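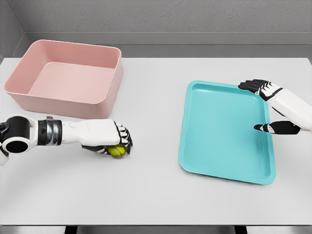

Grira, im Januar

Prüfliste Demonstrationsdaten, Aufgabe »Ball umlegen« (Simulation)
Datensatz: Dimico, Lieferung 4
Geprüft: Raghavendra Reddy

1. Ausgangslage
Rosa Kiste und türkise Schale leer: ja.
Kommentar: Kiste immer links, Schale immer rechts. Was soll das Modell daraus lernen außer links und rechts?

2. Griff
Ball in der linken Hand, rechte Hand frei: ja.
Kommentar: Finger verdecken einen Teil des Balls. Kontaktkräfte bitte mitliefern, dem Bild allein traue ich nicht.

3. Abstand der Hände zu den Behältern
Rechte Hand dicht am Schalenrand. Kollisionsprüfung laut Stesance aktiv, Protokoll fehlt. Offen.

4. Freiliegender Ball
Ball einzeln auf dem Tisch, keine Hand daran. Ob vor dem Griff oder nach dem Loslassen, muss aus dem Zeitstempel hervorgehen. In 16 von 216 Episoden fehlt er. 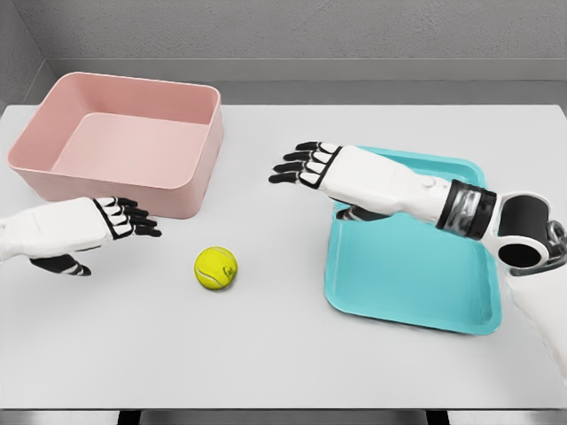
5. Erfolgskennzeichnung
Mehr als 38 Episoden tragen »erfolgreich« ohne Endzustand. Wer hat das vergeben? Nicht abgenommen.

6. Freigabe
Für das Training mit Kun: nein. Nachlieferung zu 3, 4 und 5 abwarten, dann erneut prüfen.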